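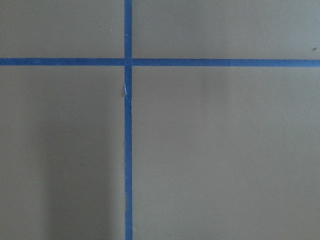
4.2 Marked boundaries and the sense of ownership at shared tables

The previous section dealt with rooms in which members are given a fixed place. We turn now to rooms where places are open and where any division of the table is made by lines, mats or habit. Both sites in the study, Sestwood and Hasell, run rooms of this second kind. Members pay the same monthly fee at either site and may sit wherever they find space.

A total of 247 members completed the questionnaire. Of these, 200 also agreed to keep a short diary of their visits during September, in which they recorded where they sat, how long they stayed, and whether they had to move their materials for another person. Diaries were kept on paper at Hasell and through the Tak booking system at Sestwood. The two formats asked the same questions in the same order, although Tak rounded the length of each visit to the quarter hour and the paper diaries did not.

Our main measure is the Midasness score, introduced in Section 2. The score describes how far a person comes to regard a thing as their own after having touched or used it. It was first applied to small objects such as mugs and pens. Applying it to a stretch of table requires some care, as a place at a table can't be carried away and its limits are often unclear. We therefore asked members to rate two statements: that they would be bothered to find another person in the place they had last used, and that they would expect to be asked first.

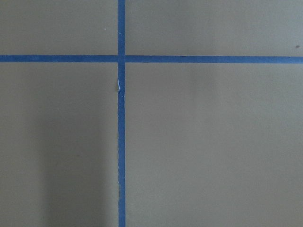 Members who sat at marked tables scored higher on both statements than members who sat at plain ones. The difference was present at each site and remained when length of membership was taken into account. It was larger for the second statement than for the first. In other words, a line on the table had a modest effect on annoyance and a stronger effect on the expectation of being asked. This agrees with the view that a boundary works mainly as a rule about manners.

Crossing lines raise a separate question. Where two strips meet at a right angle, the four corners are easy to read as four places. Where strips meet at a slant, the resulting areas differ in size and shape, and members may not agree on which of them is meant for a person and which is left over.

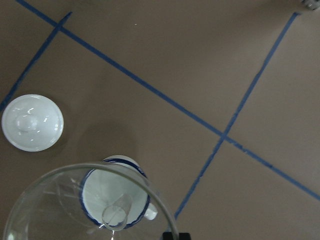 Figure 3. Blue tape strips crossing on a brown tabletop, with a clear glass bowl near one edge.

Diary entries from tables with slanted lines mentioned moving materials more often than entries from tables with straight ones. Few of these entries reported any dispute. Most described a short exchange of words followed by a small shift to one side, and several writers noted that they had offered to move before being asked. Members with high Midasness scores were no less likely to make such an offer - a result we did not expect, and one that speaks against treating the score as a measure of selfishness.

The surface of the table may also matter. Paper coverings are replaced from time to time, and any lines laid on them are then laid again, seldom in exactly the same position. A member who returns after such a change may find that a familiar place has become narrower or has gone.

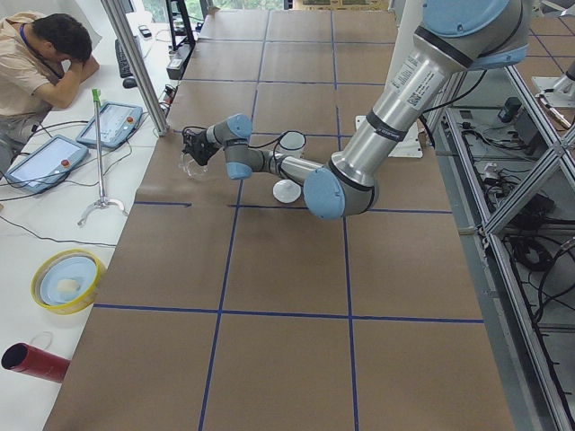

Figure 4. Work table covered in brown kraft paper, with blue tape on the surface.

We did not record the dates on which coverings were changed and can't test this directly. Members at Hasell raised the matter in the open comments, chiefly those who attended in the evening and had no part in setting up the room. Their comments are coded with the other remarks on notice and consent in Section 4.3.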